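CUKSKA ARTS CENTER OPENS "LONG WEATHER," A SOUND AND TEXTILE WORK BY NILMINI SAHA

The old ticket hall at the Cukska Arts Center has been dark since spring, and on Wednesday evening the doors finally open again. What's inside is "Long Weather," the largest piece yet by textile and sound artist Nilmini Saha, and it is a wonderful thing to walk through. It hangs from the original roof beams in 278 woven panels, some as small as a dish towel and some tall enough to brush the floor, and it hums.

The hum comes from small speakers sewn into the hems. Saha recorded wind at the Fliris pier through one whole winter, usually before sunrise, and the recordings play so softly that visitors tend to lean in. Stand near the east wall and you get a low, steady breeze. Move toward the old luggage counter and it builds into a proper November gale, with halyards clanking somewhere inside it.

"I grew up in a house where the windows talked all night," Saha said during a walk-through this week. "I wanted a room that did that, but kindly."

The panels are wool, linen and a good deal of salvaged sailcloth, dyed in blues, rusts and one startling yellow that Saha mixed from onion skins. She wove most of them herself on a floor loom in her studio on Abeysekara Street, a former bicycle shop with a skylight and very little heating. The rest were made by weavers in the Fliris evening workshop, whose initials are stitched into the lower corner of each piece they finished. Look for them! It's a treat to spot a panel full of loose, looping first-timer's knots hanging right beside one of Saha's tight herringbones.
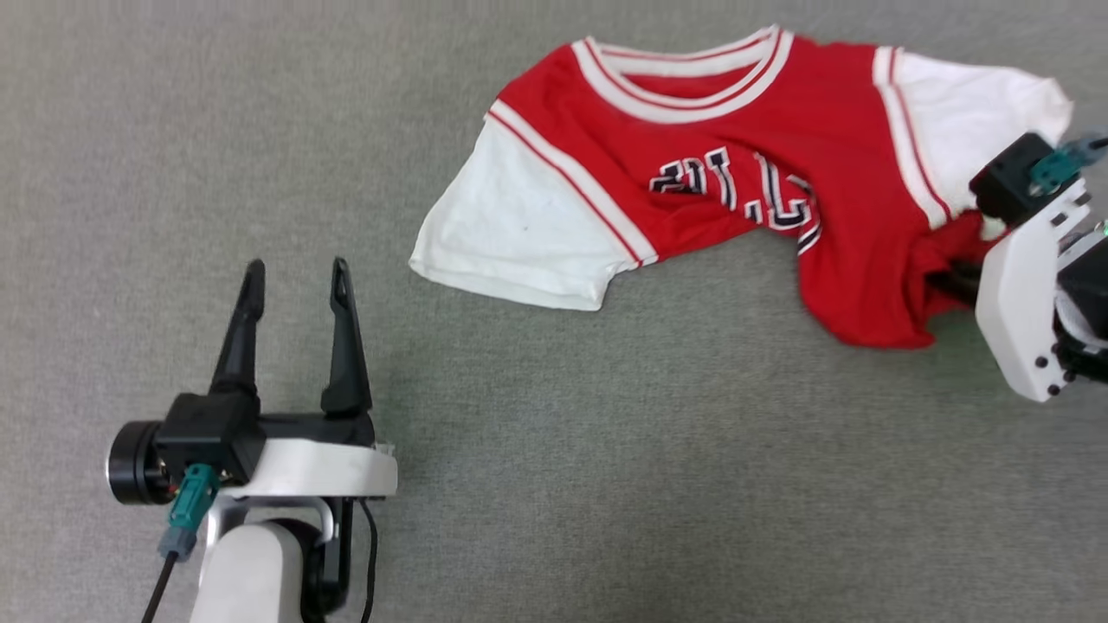
Red and white jersey on gray carpet.

"Long Weather" is the second commission in the center's ticket hall series, which gives one artist the full room for an entire season. The first, a set of painted ceiling cloths by Bendik Amundsen, drew visitors from well beyond the county and stayed up a month longer than planned. Amundsen came back to help hang the new work and spent much of last week on a scissor lift with a mouthful of safety pins.

"The beams are a joy and a headache," he said. "No two of them are the same distance apart. Nilmini measured every gap before she warped a single thread, and I wish I'd done that."

Getting the sound right took longer than the hanging. Sze-wing Kan, the composer who arranged the recordings, cut them into 343 short passages that play in an order that keeps shifting, so the room won't repeat itself during a normal visit. Kan worked at night, when the heating was off and the street was quiet, and then had to start over on several sections once the panels went up, because wool swallows high notes.

"I'd have this beautiful whistle on my laptop, and in the room it was just gone," Kan said. "So we moved it to the linen side, where it rings. The cloth decided a lot of the music."

The hall itself deserves a mention. It was built for the Plalto branch line and sold tickets until the last passenger train left, after which it served as a seed warehouse, a roller rink and, for one odd decade, a carpet showroom. The brass window grilles are still there, along with a painted timetable that stops mid-column. Saha has left all of it uncovered. From the bench by the timetable you can see nearly the whole piece at once, and late in the day the west windows light it from behind.
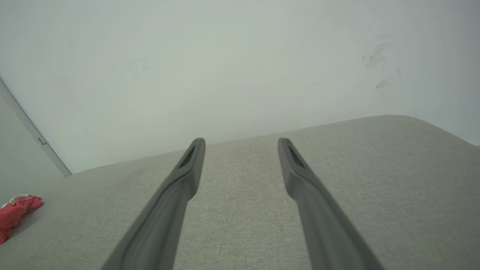
Gripper fingers, held apart.

Senthil Palaniappan, who directs the center, has wanted Saha in the building for years. He first saw her work at a library in Plalto, where a single panel was hanging over the returns desk, and he remembers standing there long enough that a librarian asked if he was all right.

"It was a gray cloth with one red line in it, and I couldn't leave," he said. "I've been pestering her ever since, and she kept telling me she needed a bigger loom. Then one day she called and said the loom had arrived."

The opening starts at 6 p.m. with a short welcome, followed by a live set from Kan, who will play along with the room on viola. The last time they tried this, in rehearsal, it ran close to an hour, and the installers put down their tools and sat on the floor to listen. Chairs will be set out along the north wall. Anyone who would like a quieter visit may prefer the following mornings, when only a few people are let in at a time.

A small booklet comes with the show, with an essay by poet Mei Mercado and a fold-out chart showing where each recording was made along the pier. Mercado wrote the essay over several visits to the studio and it's lovely, especially the pages about learning to wind a bobbin and doing it badly. The first printing is 2000 copies, free at the door while they last.

Mercado will also lead a reading inside the installation later in the season, with the speakers turned down but not off. Two weaving afternoons are planned for children, on simple cardboard looms, and the Fliris workshop will set up a full-size loom in the lobby where anyone can sit down and add a few rows to a shared cloth. Saha hopes to hang that cloth as the final panel before the show closes.

Admission to the ticket hall is free. The lobby café will stay open late for the opening, with soup and cardamom buns. Visitors using hearing aids can borrow a receiver at the front desk, and the side entrance on the old platform has a ramp. The hall is kept cool to protect the wool, so bring a sweater.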